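When the left gripper would not let go

A fault in a bed-making trial at Tingate went unnoticed for two shifts. Janelle Umali, who ran the trial, and Dexter Manalastas, who looks after the controllers, went through the logs with Mavis Ambrose.

The trial was set up in July to see whether a two-armed machine could clear and straighten a bed in an ordinary furnished room. The arms came from Alberg and the control software was written in house. The work was split into short runs: move the loose items, fold the blanket, place the pillow, smooth the sheet. By the time of the fault the team had logged 600 runs and recorded no safety stops.

The first sign was a torn pillowcase seam. Umali put it down to wear.

“We wash the linen a lot,” she said. “A seam goes, you swap the pillowcase and carry on. I wrote it in the book as a linen fault. It should have gone in as a machine fault, or at least as unknown.”

The second sign came the next morning. The left gripper closed on a fold of sheet, the arm began to lift, and the software sent the command to open. The gripper stayed shut. The arm went on with its planned path and dragged the sheet, along with everything lying on it, 800 millimetres towards the headboard before Umali pressed the stop button.

“The arm thought it was empty,” Manalastas said. “It had asked for open, it had been told open, and it moved at the speed it uses when there is nothing in the hand. That speed is too high for a loaded arm near a person.”

Nobody was hurt. Umali was standing at the foot of the bed, outside the marked area, with the button in her hand.

What the log showed

Manalastas pulled the records for both shifts. The open command had been sent each time and the reply had come back in the normal period. The reply, however, was not a measurement. It was an acknowledgement that the message had been received.

“There are two values you can read from that gripper,” he said. “One says the command arrived. The other says where the jaws are. Our code read the first and treated it as the second. With a healthy gripper you would never see the difference.”

The gripper was not healthy. Its cable had been routed too tightly at the wrist, and one conductor had begun to break where it bent. With the wrist turned past a certain angle, the motor lost power while the signal lines kept working. The jaws held their last position by friction in the gearing. Once the wrist turned back, power returned and the jaws opened late.

Of the runs in those two shifts, 6 contained a late release. In 5 of them the delay was short enough that the arm had hardly moved, and the run was marked as good.

“The success check looked at the end of the run,” Umali said. “Pillow in place, yes or no. It did not ask how the pillow got there.”

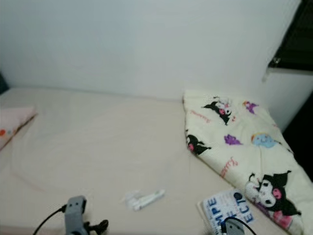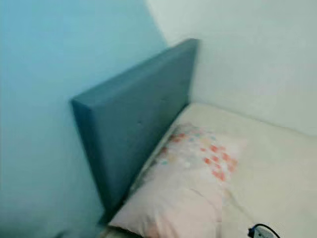
Changes to the rig

The cable was replaced first. Rogelio Fajardo, the technician on the rig, fitted a longer one with a wider loop at each wrist and moved the clamp further up the arm. He then turned both wrists through their full range by hand with a meter on the power line, and repeated the check with the arms under power at low speed.

“The old loop met the drawing,” Fajardo said. “The drawing was made for a wrist that turns half as far as ours does. I have marked it so the next person does not build to it.”

The software change took longer. The arm now waits for the measured jaw position before it leaves the release point. If the jaws have not opened within the time limit, the arm holds still and raises a fault that has to be cleared by a person at the panel. The high speed for an empty hand is allowed only after the position reading and the motor current agree.

Manalastas would have liked a third check, using the camera. He tried it and took it out again.

“Pale cloth on a pale sheet is hard to judge,” he said. “It gave us false stops — enough that people would have started clearing them without looking. I would sooner have two checks that people believe.”

The fault book has been changed as well. Damage to linen is now entered against the run number, and the run is replayed before the next one starts. Umali said this adds a few minutes when it happens.

One question is still open. The supplier's manual describes the acknowledgement value as “gripper status”, and Manalastas has written to ask for clearer wording. He had not had a reply when we spoke. The right gripper uses the same value, and its code was changed on the same day.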